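Steamed Buns in the Electric Pot – Gallery

Last updated 8th May

The bun posts get more mail than anything else on the Geswood kitchen pages, and most of it asks about equipment. The set used for this page is an electric base with a steel basket on top and a glass lid, along with a big white plate. The buns are plain white ones. Notes on timing and storage come after the pictures.
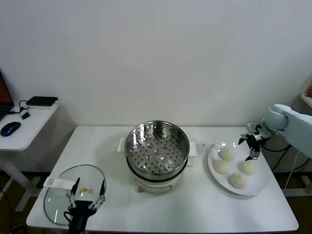

Four buns on the plate, lid off and to the left.
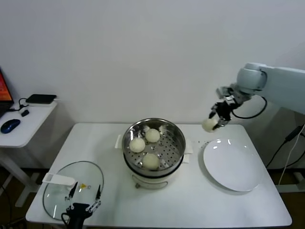

Three buns in the basket. The holes in the floor let the steam up from underneath. 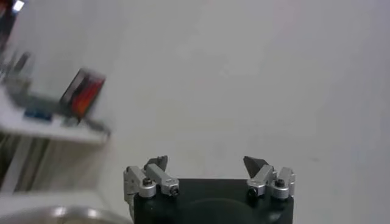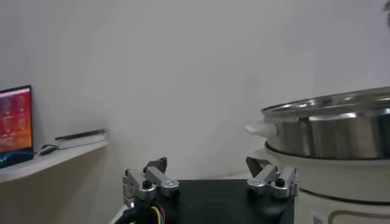 The steel part has a wide rim, with a short white handle sticking out at the side.

Lawal wrote in to say that four is too many for a pot this size, and that three with a proper gap will always come out better than four that touch. Buns that touch in the basket tear when they are pulled apart, and the torn side goes gummy by the next day. Lawal does three at a time and keeps the rest under a cloth.

I still do four, with the buns kept small. The dough weight that works for me is 50 grams a bun before proofing. Anything over that and I would go down to three as well. Flat-bottomed buns need more room than you expect, and the pleated kind spreads less at the top but just as much at the base.

Water

Fill the base before the basket goes on. I measure it with a jug the first few times with any new pot and then go by eye. Too little and it runs dry before the buns are done, too much and it bubbles up through the holes and soaks the bottoms. If the bottoms are wet and the tops are fine, take some water out next time before changing anything else.

Lining

Squares of parchment are the easiest, one under each bun, cut a little wider than the bun itself. Cabbage leaves work and taste fine. Oiling the steel directly works once or twice and then something sticks, usually the best one. Do not cover the whole floor of the basket with one sheet unless you punch holes in it.

Timing

From frozen I allow 15 minutes or a bit more, counted from when the steam is coming steadily. From the fridge, eight. Freshly proofed dough takes 12 in my pot. Turn the heat off and leave the lid where it is for three minutes before lifting it – a sudden drop in temperature is one of the things that wrinkles the skin. When you do lift the lid, tip it away from you and keep it level over the sink, so the drips do not land on the buns.

Moving them to the plate

Let them stand a minute with the lid off. Take the ones at the front first and work back, and lift from low on the sides. Gripping across the top flattens the pleats. Leave space between them on the plate until they have cooled a little. A plate with a flat center is better than a bowl here, as the buns stay upright and the bottoms dry evenly.

Keeping and reheating

Cooled buns keep two days in a box in the fridge. For the freezer, set them apart on a tray until hard and then bag them. I label the bags with the date and forget which filling is which, so write that down too. A batch made in November was still good in February, though the outside had dried slightly.

Zema asked under the last gallery whether the basket can go in the dishwasher. Check the booklet for yours. I wash mine by hand with a soft brush, working from the underside so that the bits come back out of the holes the way they went in. Wipe the base with a damp cloth only, unplugged, and dry the rim where the basket sits.

The next gallery will be the Surklow flatbreads, both thicknesses.

This site uses cookies to remember your settings and to count visits. By continuing to browse you accept our use of cookies. Accept | Manage settings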